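Section 4. Sorting and plating produce on a soft surface

Use this section when no table or counter is free and the food has to be laid out on a bed, a sofa or a folded mattress. If you have a hard surface at least 70 cm deep, go back to Section 3.

4.1 What you need

One Benby ground sheet or any clean plastic sheet
Two dinner plates
One shallow tray with raised edges
A dry cloth
The produce, washed and dried

Note: The Mirari tray and the Benby sheet are sold separately. Other trays can be used if the rim is high enough to stop a round fruit.

4.2 Preparing the surface

1. Pull the duvet up and smooth it with your forearm. Small wrinkles can stay.
2. Unfold the sheet and lay it in the middle of the bed, at least 40 cm from any side you don't plan to work from.
3. Press the corners down by hand. Do not tuck them under the mattress.
4. Wipe the top of the sheet with the dry cloth.

CAUTION: Plastic sheeting is a suffocation hazard. Keep it away from babies and small children, and fold it away as soon as you are done.

4.3 Laying out

1. Set both plates side by side at the far edge of the sheet. Check that each one sits level before you load it.
2. Put long root vegetables on the first plate. Lay them diagonally if they are too long to sit straight.
3. Put leafy greens on the second plate, bunched toward the middle.
4. Place round fruit directly on the sheet, in front of the plates.
5. Set the tray to one side and leave it empty until everything else is in place.

Note: Keep knives off the bed. Cut root vegetables in the kitchen first.

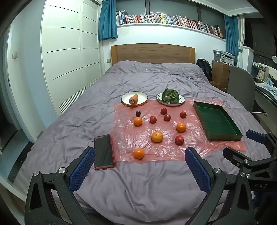
Felista Nzioka writes that she fills the tray before the plates, "small fruit first, because a plum will roll into any dip you make with your knee." Her order works as well as ours. If you follow it, skip step 5 above and go straight to 4.4.

4.4 Filling the tray

1. Move the largest fruit first, one piece at a time.
2. Fit smaller fruit into the gaps. Do not stack.
3. Stop when the bottom of the tray is covered or the load reaches 200 g under the limit printed on its base.
4. Lift the tray with both hands and carry it level.

4.5 Clearing up

1. Carry the plates out one by one.
2. Fold the sheet inward from all four sides so that any crumbs or soil stay inside.
3. Shake it out over a sink or outdoors, rinse and hang to dry. For storage, see Section 6.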